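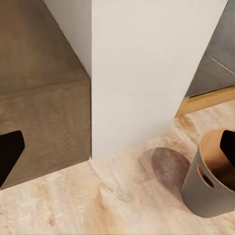 Balgate Allotments and Gardens Association
Minutes of the meeting held June 16, 2025, Clundik Hall, back room

Started late, hall double booked with the choir till they moved upstairs. Quorate. Chair's seat taken by the vice chair as chair away. Apologies read out, list with the sign-in sheet.

1. Last minutes
Agreed, with one change. Item on the skip should say "green waste only", not "waste". Signed.

2. Matters arising
Gate code changed, everybody should have had the letter. Two plots on the lower side say they didn't. Secretary to resend, by post as well as email.
Hedge on the Hivgate boundary: cut back as far as the bend. Rest has to wait until the birds are done. Will look again in the autumn.
Lost wheelbarrow not found. Leave it now.

3. Water
Most of the evening went on this. Pressure at the top end very poor again, worst after tea when everyone's watering. Top row say they get a dribble. Lower plots say theirs is fine, which is rather the point.
Aidoo (the plumbing firm, did the trough by the car park) came out and walked the pipe. They think there's a leak between the second and third troughs, ground is soft there and the nettles are doing very well. Quote is £800 to dig and replace that length, trench filled in after but not turfed.
Long discussion. Some wanted a second quote. Others said we did that last time and lost a whole summer. Could members dig the trench and just pay for the pipe? Asked before, Aidoo won't guarantee the joint if they haven't dug it. Point made that hoses left running into troughs are half the trouble and nothing in the quote fixes that.
Vote to accept the quote: 7 for, 2 against. Carried.
Secretary to ring Aidoo and ask for a start date. Water will be off for a day, notice to go on both gates beforehand. Fill your butts.
Also agreed: no unattended hoses. Already in the rules, rule to be put on the board in bigger letters.

4. Vacant plots
Waiting list longer than this time last year. Three letters sent for uncultivated plots, one answered (illness, extension given until November), one plot handed back, one heard nothing. Final letter to go.
The handed back plot is full size and in a state, couch grass throughout and a collapsed greenhouse at the far end. Proposal to split in half and offer as two starter plots. Agreed. Glass needs clearing before anyone is shown round. Working party, see item 7.

5. Money
Balance healthy until the pipe is paid for, then less so. Rents all in bar one. Seed order made a small profit for once.
Question about putting rents up. Council has not put ours up this year so no case for it, in the chair's view. Others thought a small rise now is better than a large one later. Not settled. Carry forward to the annual meeting in November, tresurer to bring figures for both.

6. Bonfires
Complaint from a house on Hivgate Lane, smoke over washing. Member concerned says it was dry prunings and the wind turned. Accepted, but reminder needed: no fires before dusk in the summer months, nothing painted or treated, no carpet. Somebody has been burning carpet, we found the edging strips.
Reply to go to the neighbour with an apology and the phone number.
Suggestion of banning fires outright and hiring a shredder instead. Mixed feelings. Secretary to find out hire cost and report back.

7. Working party
Date to be put on the board once Aidoo have given theirs so the two don't clash. Jobs: greenhouse glass, path by the compost bays, rehang the lower gate which is dragging again. Bring thick gloves and a bucket. Tea provided, bring own mug, last time we ran out.

8. Show
Clundik Hall booked for the afternoon, deposit paid. Classes same as before except that "longest bean" is split into runner and french, after the argument. Childrens class free to enter. Still short of stewards, need 5 and have fewer. Names on the sheet please.
Jam judging: the judge asks that jars have plain lids and a date on. Anything without a date will be tasted but not placed.

9. Any other business
Rats seen near the compost bays. No cooked food in the bays, bread included.
Dog bin at the top gate overflowing, council told again.
Request to keep two hens on the corner plot. Tenancy does allow hens, no cockerels. Needs a drawing of the run first.
Key to the mower shed is sticking. Graphite, not oil.

Next meeting same room, date to follow once the hall has sorted out its diary.

Closed 9.20.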